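Fuvance opens equipment planning service for small kitchens that want a robot arm

PRESS RELEASE
For immediate use

Fuvance, the advisory company for small food businesses, will from June offer a planning service for kitchens which are thinking to buy their first robot arm. The service is called Wondar. It helps the owner to decide what must be paid, what can wait, and whether the purchase makes sense at all.

Wondar was prepared during the spring together with the equipment dealer Spanos and the training kitchen Zostby. In this period 11 small businesses brought their budgets to Fuvance and went through them line by line. Among them were cafés, two school canteens and a bakery with one oven.

"Most owners come to us with the price of the arm and nothing more," says Roksolana Derkach, head of planning at Fuvance. "The arm is one line in the budget. The worktop, the fingers, the cables, the hours of the staff, these are the other lines, and they are often written down too late."

The first part of the service is a survey of the work surface. Fuvance asks the client to measure the free depth of the counter, to note every edge and rail, and to mark where it meets the cooker or the sink. Boards and trays that will stay on the counter are measured as well, with their thickness. From these measures the client receives a drawing and a short list of gripper fingers that are suitable.

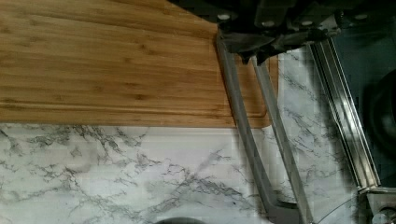

Count the things that stay on the counter

The second part concerns the small appliances. Many clients plan for an empty worktop, although their own kitchen will never look so. Fuvance therefore asks that toasters, ovens, jars and drying racks remain in their usual places while the plan is made. A two-slot toaster beside a toaster oven takes a good part of a home-size counter, and a cutting board behind them has to be reached over both.

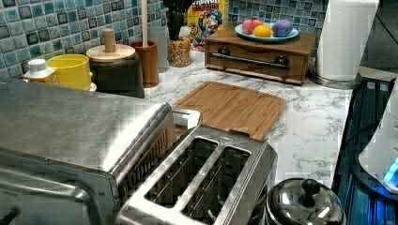

The client then chooses which tasks are worth paying for. Wondar uses a simple sheet with 19 questions, for example how often the task is done, who does it today and what happens if it is done slowly. Tasks which are done less than once per day are normally moved to a later budget year. In the spring period, five of the businesses reduced their list to one or two tasks, and one decided not to buy.

Tools are treated as a separate cost. A long metal spatula, a spoon and a lid ask for different grips, and a business may need to replace some of its utensils with others that have a better handle. Fuvance advises to keep 800 euros in reserve for such small purchases in the first year. The sum covers utensils, spare finger pads and play food for practice, so that real ingredients are not wasted when the staff is learning.

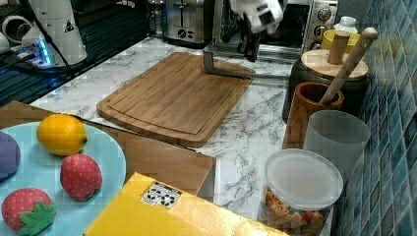 Training hours are also part of the calculation. Zostby offers a course of 8 hours, divided in two mornings, for the persons who will work next to the arm every day. The course can be booked without the other parts of Wondar. Its content includes starting and stopping the arm, cleaning near it, and putting the counter back in order at the end of a shift.

Spanos will provide quotations for the arm, the mounting and the yearly service. The quotations are written on the same form for all models, so the client can compare them without help. Clients are free to buy from another dealer, and Fuvance receives no payment from Spanos for a sale.

One point in the form is about cables and doors. The cable bundle of the arm needs its own path, and the door of an oven needs its full space when it is open. Both are to be drawn on the plan before the mounting place is decided, because a change after the mounting means a second visit of the technician and a second invoice.

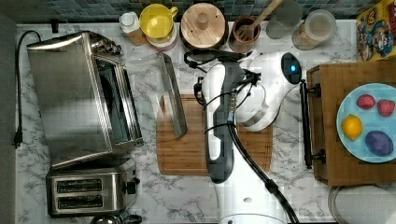
Price and booking

The survey of the work surface and the task sheet are offered together for a fixed fee, which is sent on request. Rented kitchens are accepted if the landlord agrees in writing to the mounting. Questions by telephone are answered each Thursday from 9 am until noon.

Related items
Leasing or buying: a short guide for cafés
Zostby adds morning courses for canteen staff
How to read a service contract for kitchen equipment

This website uses cookies to remember your settings. Accept | Change settings

Contact | Press | © Fuvance | Back to top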